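**Thread: Minimum fee for very small translation jobs**

**kelk_and_tea**

Good morning to all. I translate from Persian to English, mostly certificates, letters and short texts for shops. I have a question about minimum fees, and I searched the old threads, but the newest one is about taxes.

A client, Ranjbar (they import dried fruit and nuts), sends me very small texts. The last one was 11 words for a label. Before that it was one sentence for a box of figs. For each text I must open the file, read the older labels so that the words agree, check the spelling of the place names, write the invoice and send everything back. If I count only the words, I earn less than the price of a bus ticket to Luvgate.

Until now I did not have a minimum fee. I was afraid that they would think I am greedy. Do you all have one? And how did you tell it to a client who is used to not having it?

**Oldgalley**

Yes, have one. Mine is the price of 300 words. Anything shorter costs the same as 300 words. I write it in the first email and I do not discuss it later.

**pomelo_k**

I do not agree with Oldgalley that it must be so strict. With a new client, fine. But a client who sends a small text every few days is in fact one client with one big text, cut in pieces. I collect the pieces and send one invoice at the end of the month. The client is happy and I do the paperwork only once.

**Oldgalley**

The paperwork is once, but the interruptions are not. You stop a long contract in the middle of a clause for a fig label, and then you need to find the clause again in your head. Who pays for this?

**pomelo_k**

The long contract pays for it. It has always been like this for me. Good clients carry the small ones, and sometimes the small one becomes the good one.

**kelk_and_tea**

Thank you both. I think my problem is between your two answers. Ranjbar is polite and pays on time. But they also say "only one little sentence" and want it before lunch. Collecting the sentences would help with the invoices, but it would not help with the mornings.

Also I must say that a label is not an easy text. In Persian they wrote something like "the fig that laughs," for figs that are split open when they are ripe. My first try was "smiling figs" and the client loved it. Then their partner here said it sounds like candy for children. We finished with "naturally split figs," and I am still a little sad about it.

**Tamarind_Jo**

Smiling figs is better. I would buy them.

**Oldgalley**

I would not. I would think there is a face on the bag.

**mkordestani**

Hello, I am Mehrangiz Kordestani. I have been reading this forum for a long time, but I write rarely, so please excuse me if I write too much now.

I worked for an agency, Natis, before I became a freelancer. At the agency there was a minimum fee for the client but not for the translator. So the client paid the minimum, I was paid for 11 words, and the difference stayed in the office. I learned about it by mistake, from an invoice that was attached to the wrong email. I was not angry for a long time, but I understood that the small jobs do have a real price and that clients pay it without a complaint.

Since then I use two rules. The first rule is a minimum fee for every delivery, not for every file. If the client sends me five labels together, they pay one minimum. The second rule is a fixed hour. Small texts that arrive before 2 in the afternoon go back the same day, and the later ones go back the next day. I answer all of them in one sitting, after I finish my main work. 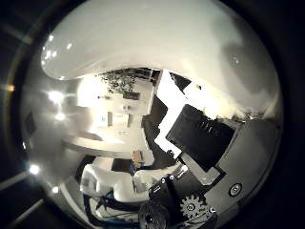
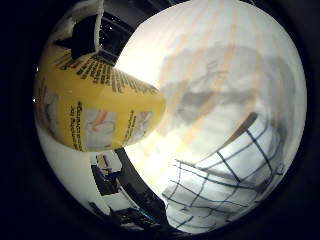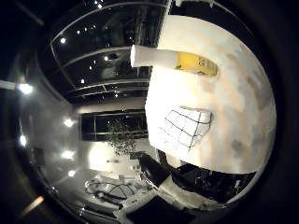
The fixed hour changed more for me than the money did. Before it, I was looking at my inbox all the time, and my long texts had strange places in them where I could see that I had stopped and started again. My proofreader marked them without knowing the reason. Now she marks other things.

To tell it to an old client, I wrote a short message. I copy it here with small changes, and you may use it:

> Dear all, from June I will have a minimum fee for each delivery. You can put as many short texts as you like in one delivery, and the fee will cover them up to 300 words. Texts that I receive before 2 p.m. will be ready on the same day. Thank you for our work together.

I did not explain more, and only one client asked a question. He wanted to know if numbers are counted as words.

**pomelo_k**

And are they?

**mkordestani**

Yes, if I must type them.

**Tamarind_Jo**

"Per delivery" is a good idea, I will steal it. But what do you do when something is urgent for a true reason? I had a museum call me because a panel was at the printer already and a verb was missing.

**mkordestani**

Then I do it and I add an urgent fee, or sometimes I do not add it. For a museum with a missing verb I would probably not add it. For a person who forgot to send the text last week, I add it.

**Oldgalley**

This is where I disagree. If you sometimes do not add it, the client does not know what the rule is. It is kinder to be the same with everybody.

**mkordestani**

Maybe it is more equal. I am not sure that it is kinder. But I see your point, and I think it depends on how many clients a person has. I have few.

**bracket_lover**

A practical note for the original question. In Nevora you can keep one project open for the whole client and drop each new label in it. The older labels show up next to the new one, so you do not have to open old files to find how you wrote a place name. It takes some patience to set up, especially with right-to-left text. The brackets will jump to the wrong side and you must simply check them by eye.

**kelk_and_tea**

The brackets! I thought it was my computer.

I have now sent Ranjbar the message, almost the same as the one from Ms. Kordestani, with my own fee in it. I kept the 300 words. They replied in the same hour: "Of course, no problem," and under it was a new sentence for a bag of dried mulberries.

**Oldgalley**

Before 2 p.m.?

**kelk_and_tea**

After. They will have it tomorrow.

**pomelo_k**

I will still send mine at the end of the month. But tell us later how it goes when they have a catalog. My fruit client sent me one with 2,000 words after a year of little pieces, and I would be sorry if you missed yours.

**Tamarind_Jo**

And please try to put the smiling figs in the catalog.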